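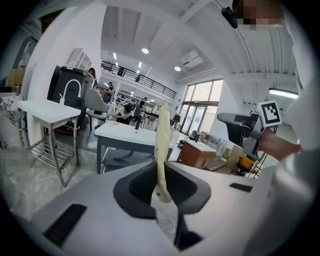 Lutfa Khondokar writes that her dashboard still showed SERVICE DUE after the oil change, and asks whether the counter has to be cleared by hand. It does. The Pimetti hatchback does not detect that oil has been replaced, and the counter runs on until it is reset as set out in this section.

4.3 Resetting the service counter

Before you start
The car must be parked on level ground with the handbrake on. All doors and the bonnet must be closed. Battery voltage should be normal - a weak battery can interrupt the reset.

1. Switch the ignition to position II. Do not start the engine.
2. Press the trip button on the left of the instrument panel until the odometer appears.
3. Switch the ignition off.
4. Press and hold the trip button, then switch the ignition back to position II.
5. Keep the button held until the spanner symbol flashes, then release it.
6. Press the button once more within ten seconds. The display shows END.
7. Switch the ignition off and wait one minute before starting the engine.

Note: If the display returns to the odometer at step 5, the button was released too early. Repeat from step 3.

Note: Cars with the Trimow display pack have no trip button. Use the OK key on the steering wheel for all steps.

Setting the reminder distance
The reminder can be set to appear 300, 500 or 1,000 miles before the service is due. The factory setting is 1,000.

8. With the ignition at position II, open Settings, then Vehicle, then Reminder.
9. Select the distance and hold OK for two seconds.

Caution: Resetting the counter does not clear the oil pressure warning. If the red oil lamp is lit, stop the engine and check the level. Do not drive the car.

Fault codes
E100 - low battery voltage. Charge the battery and repeat.
E387 - door or bonnet open. Close it and repeat from step 1.

Record the mileage and date in the service book after each reset.

Section revised February 2, 2026, by Shu-fen Liao. Step 7 added.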